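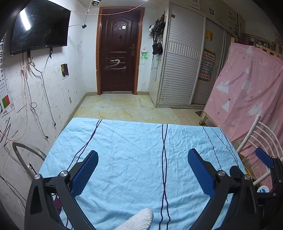 Equipment Planning and Purchasing Coordinator
Bastside, Textile Handling Group
Fixed term, 50 weeks, full time or 0.8

Bastside is looking for someone to plan, cost and buy the equipment for the next stage of our cloth handling work. We collect demonstrations of people folding, flattening and sorting household fabrics with hand-held grippers, and we use them to train robot arms to do the same jobs. So far the kit has been bought piecemeal by whoever needed it. We now have a proper budget, a second phase beginning in December, and nobody whose job it is to spend the money sensibly.

The post reports to Jasmina Vukčević, who runs the group. You would work most closely with Themis Raptis (hardware) and Polyxeni Mitsotakis-Vlachou (collection sites).

What the job involves

Most of our collection happens in ordinary rooms, on whatever table is there. Rooms are small and the furniture stays where it is. Equipment has to fit in around people's beds, wardrobes and chairs, and run from the sockets already on the wall. A purchase that looks right on paper can be useless if it needs a bench bolted to the floor.

In the first three months you would:

Go through the existing kit list with Themis and bring it up to date. The list has grippers on it that were scrapped last year and leaves out most of the spare pads.

Visit at least four of our collection sites and write down what each one has, what it lacks and what is worn out.

Draw up a costed plan for phase two, covering hand-held grippers, finger pads, gloves, test fabrics, storage cases, chargers and two bench arms.

Get quotes for the arms. We have talked to Verkon and Dumitrescu. Neither conversation has gone further than a first price, and you would be free to bring in others.

After that the work settles into ordering, chasing, checking deliveries and keeping the budget sheet honest. You would also run the replacement schedule. Pads wear at different speeds depending on the cloth, and gloves need replacing far more often than anyone planned for. Phase one ran out of both in the same fortnight.

The size of it

Phase two will run at 3 sites to begin with, and more if the money lasts. We expect to order 195 pairs of finger pads in the first round, plus a stock of cotton, fleece and mixed fabrics to be agreed with the people doing the folding. Any single order over £1,000 needs a second signature from Pierina Farina in finance. She will want at least two quotes and a short note saying why you prefer one of them. Orders under that amount are yours to make.

The bench arms are the largest item and the one we are least sure of. There is a case for leasing them for the first half of the phase. There is also a case for buying one and putting off the second. We would like you to look at both and give us a recommendation, including service visits, insurance, delivery and what happens if an arm is out of use for a month. Last time service costs were left out of the plan altogether and had to be found from travel.

What we need from you

Experience of buying technical equipment for a lab, workshop, school, hospital department or small manufacturer. It need not have been robots.

The ability to build a budget in a spreadsheet that other people can read and change without breaking it.

Confidence in dealing with suppliers, including telling them when a delivery is wrong.

Willingness to travel to sites, sometimes with a heavy case. We pay for trains and taxis. A driving licence is useful but you can do the job without one.

Clear written English.

It would help if you also have

Some knowledge of leasing, import duty or VAT on equipment brought in from abroad.

Experience of asset registers. We are moving ours to Vestis and would be glad of someone who has moved a register before.

A second language. Several of our site teams do not work mainly in English.

You do not need to be able to program or to repair a gripper. Themis and Edin Grgić look after repairs, and Edin will show you how the fingers, pins and pads come apart so that you can order the right spares. Please allow a full day for this in your first week.

Hours, pay and place

Full time is 37.5 hours. We would be happy to appoint at 0.8 if you can be available on site visit days, which are normally fixed three weeks ahead. Core hours are 10 am to 3 pm and the rest is up to you. Roughly half the work can be done from home, but deliveries come to the Bastside unit and somebody has to check them in.

Pay is on our grade 6 scale and depends on experience. The full scale is in the further particulars, along with leave and pension. The post is funded to the end of phase two. A longer contract depends on funding we have applied for and have not yet heard about.

How to apply

Send a CV and a covering letter of no more than two pages to the recruitment inbox given in the further particulars, marked "Equipment Planning". In the letter, please describe one purchase you were responsible for from first request to delivery. Tell us what it cost, what went wrong, and what you would do differently. A small purchase is fine.

We will ask shortlisted candidates to do a short exercise before interview. You will get a list of kit for one site and a fixed sum that does not quite cover it, and we will ask what you would buy first. It should take an hour and we pay for your time.

Interviews will be with Jasmina, Pierina and Themis and can be held in person or by video. If you need any adjustments for the exercise or the interview, say so in your email and Polyxeni will arrange them.

Questions about the equipment should go to Themis Raptis. Questions about pay or the contract should go to Pierina Farina.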